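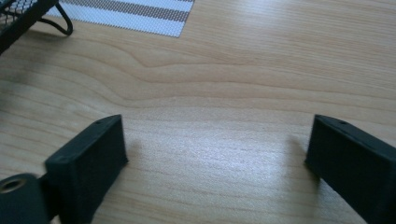
Fingers open over the table, wrist camera view.

Largate Finger Pad Comparison -- Data Card

Version of July 1, 2018. Maintained by Onni Koivisto.

Summary

This set holds 3,033 short recordings made with a hand-held gripper on a household table. It was collected to compare two finger pad designs, Magalhães and Prukel, on tableware and other thin objects before either design is mounted on the Warnmont arm. Each recording covers one attempt: approach, close, lift, place, open. The operator carries the gripper by hand throughout. No arm motion is included.

Pad designs

Both designs are boxy black pads that bolt to the same linkage. The outer dimensions are identical, so the camera view is nearly the same for either one. The pad name must be read from the metadata. Do not try to infer it from the video.

Magalhães has a stiff core and a thin contact layer. It closes square and holds its alignment under load. Prukel has a softer core that gives slightly at the tip. It tolerates a poor approach angle better, but a flat object pinched at its edge can rotate during the lift.

Collection

The operator starts each recording with the fingers fully open and clear of all objects. The first second is used to check exposure and should be dropped before training. Objects are flatware, plates, placemats and small desk items. Placement is changed by hand between attempts and does not follow a grid.

Video is stored at 30 frames per second. Finger opening is logged by the controller on a separate clock and resampled to the video timestamps. The offset between the two clocks is estimated once per session from an open-close-open motion. Sessions where the estimate moved by more than 3 frames between start and end were removed.

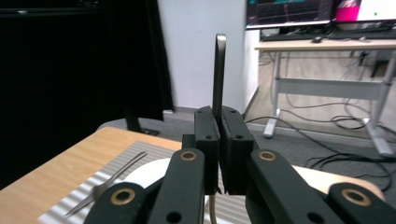
Thin metal objects gave the clearest difference between the two designs. With Magalhães, a piece held upright stays close to its initial angle if the pads meet it squarely. With Prukel, the same grasp often settles by a few degrees as the core compresses. Both behaviors are labeled "held" as long as the object does not leave the pads. Drift angle is a separate field and is blank where the tip of the object was out of view.

Files

episodes/ -- one folder per recording, video plus opening log
meta.csv -- pad name, object class, session, outcome, drift angle
calib/ -- camera intrinsics and clock offsets by session
splits/ -- train and test lists, divided by session

Outcome is one of held, slipped, missed or aborted. Aborted recordings are kept in the folders but left out of both split lists. A total of 38 recordings have no drift angle because the annotators disagreed and the value was withdrawn.

Known problems

Glare on light tabletops saturates part of the image between the fingers. Auto exposure was left on, and the correction can lag when the gripper descends quickly.

Backgrounds are not controlled. Furniture, monitors and cables may enter the view when the gripper is tilted up. Models that crop to the lower part of the image are less affected.

Opening values below 3 mm are unreliable with Prukel, as the pads touch before the linkage reaches its stop. Treat them as closed.

The wrist yaw in early sessions was recorded with the wrong sign. The files in this version are corrected. Copies downloaded earlier need yaw multiplied by -1, and values at exactly 90 degrees should be checked by hand.

Planned changes

A second release in August will add force readings at the linkage. Folder names will stay the same.

Related items
Warnmont Arm Mounting Notes
Magalhães Pad Drawings, Revision 3
Prukel Pad Wear Log
Clock Offset Tool README

Contact: Onni Koivisto, Largate | © 2018 Largate | Back to top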